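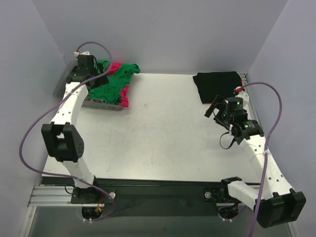

Laundry, again, and what I've done about it

September 13, 2025

Quick one as I've got the second load going and the kettle on.

I've been trying to get on top of the washing since January. Trying being the word. The plan was simple — one basket, one flat surface, fold it the minute it's in front of you, put it away. Grey plastic basket, green thing on top, pink thing under it, go. The green always ends up half out over the side and I've stopped minding.

The bit that has made a difference is the clear table. I used to fold on the bed. Terrible idea. You fold six things, you need the bed, the six things go on the chair, the chair fills up, and by the weekend you're wearing whatever's on top of the chair. Now it's a white table top and it has to stay bare apart from the basket and whatever's already folded. Scuffs all over it, they don't come off, I've tried bicarb and I've tried the Dretik spray and I've given up. Clean enough for clothes.

Order I do it in, for anyone who asked last time:

Dark stuff first. Folded flat, far corner, on the right. Black shows every bit of fluff so I want it out of the way before the towels come anywhere near.

Then brights. Green and pink together, yes I wash them together, no nothing has run yet. Cool wash, 62 minutes on my machine, which is the shortest one that gets things properly clean. There's a 19 minute one but it's really only good for a shirt you've worn once.

Then socks. I hate socks. They get thier own pile and I do them in front of the telly.

Tops I fold in thirds, sleeves in, then in half. Took me ages to stop doing the shop fold with the chin. If it's a slippery fabric I don't bother, I just roll it. Rolled things go at the front of the drawer so they don't get squashed.

Basket notes. Had a tall wicker one from Sorensen before this and it snagged everything, I lost two jumpers to it. Plastic is ugly but you can wipe it and it's low enough that you can see the bottom. Low is the thing. With a tall one there's always a layer down there that never gets washed, in mine it was a tea towel and a swimming costume from goodness knows when. Also a low one fills up fast so you have to deal with it. Mine takes one load and a bit, the bit goes over the rim.

Powder — still on the Fulirix, still fine. Somebody in the comments said go liquid for darks and I did try, but it left a sticky ring in the drawer and I couldn't be doing with it. If you've found one that doesn't, tell me which.

Things I still haven't sorted:

Fitted sheets. They get balled up and shoved at the back of the cupboard. I've watched the videos.

The odd sock bag. Getting bigger.

Ironing. Only if there's a wedding.

Right, machine's beeping, need to get the towels out befor they go stiff. Will do the airing cupboard post next, I know I said that in the last one too.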